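Grirkis weekly catch-up: minutes
Prarnholm, upstairs meeting room, 2020-05-21

Taking the minutes again, as I was last through the door. Same rule as before: if I've got your bit wrong, tell me and I'll change it, but please don't edit the page yourself (we ended up with two versions of the March minutes and I still don't know which one is right).

Both rig teams were there, plus the labelling lot, plus one of us on the phone from a train for the first half. Apologies from the Amadi side, who had a clash.

1. Last week's actions

Mostly done, hooray! The spare foot pedal has turned up and is in the drawer under the printer. The naming of the recordings is sorted, so please use the new pattern and stop adding your own endings to it. I was meant to write up how we reset the table between recordings and I haven't, so that's carried over with my apologies.

Still open: the chair that sinks. It still sinks.

2. Where we are with cables

This took up most of the meeting. The aim for the cable set was 40 good recordings in the morning session and 40 in the afternoon, and we got there for the morning but not for the afternoon. Of the ones we did record, 13 were thrown out at checking. That's more than I'd like, though a fair few of those were the same fault: the driver started moving before the recording light came on, so the first reach is missing. The labelling team can't rescue those. Wustard needs to see the arms at rest first, or it learns that every job begins in mid-air, and then we get that funny lurch we all remember from the towel set.

The job, for those who missed the planning chat, is to pick up the coiled cables one at a time and put them away in a container, leaving the lamp standing where it is. Either arm can do the picking. We talked for a while about whether the driver should always use the nearer arm. Half the room said yes, it's tidier and quicker to learn from. The other half (me included) said no, people don't work like that, and if we only ever show it the near arm it'll be stuck the first time the near arm is busy. We settled on: nearer arm by default, but use the far one whenever it feels natural, and don't fake it.

We also agreed to mix up the layouts a lot more. When you're on your tenth go it's very easy to drop the cables back in much the same places, and I've caught myself doing it. So between recordings, move the containers as well as the cables, turn things round, swap the lamp from one side to the other. Slow and a bit messy is fine.

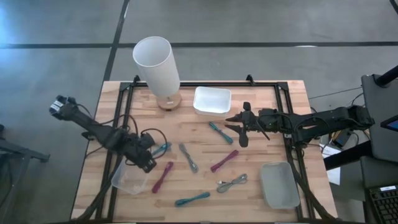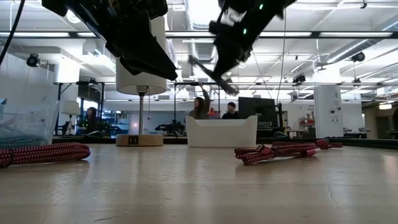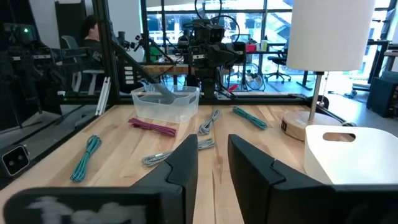 There was a good question about the way the coils behave once they're gripped. If a coil starts to open up halfway to the container, do we carry on or stop? Carry on, is the answer. Let it trail, lower it in as best you can, tuck the end over the side with the other gripper if you need to. Those recordings are gold as far as the Wustard people are concerned, and so are the ones where you miss the first grab and have another go. Please don't bin a recording just for a fumble! Only stop if something is going to get yanked, or if a cable lands on the floor.

One of the drivers said the wrist view is the one they find themselves missing when they practise without it, particularly for judging whether the fingers have gone either side of the coil or just on top of it. The overhead view looks lovely and tells you nothing about height. We said we'd keep all the views up on the screen for everyone, even for practice runs, and see if the fumbles go down.

3. How long a turn should be

Bit of a lively one. At the moment people drive for as long as they fancy and then swap, and the checking notes show the quality dropping off towards the end of the longer turns. I suggested half an hour. I was told, fairly firmly, that I should try half an hour with my arms up before suggesting it again. We've gone for 18 minutes and then swap, with whoever has just come off doing the table resets for the next person. We'll try it until the next catch-up and then moan about it properly.

4. Written instructions

Each recording goes in with a short sentence saying what is being done. We've been a bit lazy here and nearly all of them say "put the cables away". The labelling team would like some variety: name the colour, name the container, say which one goes first. They'll put a list of starter sentences on the shared drive, and you can make up your own as long as what you write is what you then do. If you change your mind partway through, fix the sentence afterwards. Two people owned up to never having done this. I was one of them.

5. Amadi visit

They'd like to come and have a go at driving, as well as watching. Everyone was happy with that. We'll keep their recordings in a separate folder and decide later whether any go into the set. I said I'd ask them to let us know numbers, and somebody wants to know if they eat biscuits.

6. Anything else

Please put the cables back in their own box at the end of the day, coiled, and not in the tool drawer. The mugs on the windowsill are growing things. The next object set after cables is still undecided: socks got the most support, cutlery came second, and I'm keeping quiet until I've seen how noisy cutlery is.

Actions
- Me: write up the table reset (yes, again); email Amadi about numbers
- Labelling team: starter sentences on the shared drive
- Both rig teams: new turn length from tomorrow morning
- Wustard people: try a first training run on the cable set without the afternoon session, then with it, and bring both to the next meeting
- Anyone with a screwdriver and a free minute: the chair

Next catch-up same time, same room, unless the room's been pinched.

Search this site
Type and press enter

Recent notes
Grirkis catch-up: minutes, previous meeting
Towel set: what we kept and what we dropped
Setting up a new driver at Prarnholm
Wustard training runs, running list
Foot pedals: which way round?

Contact the Grirkis team | © Grirkis, Prarnholm | Back to top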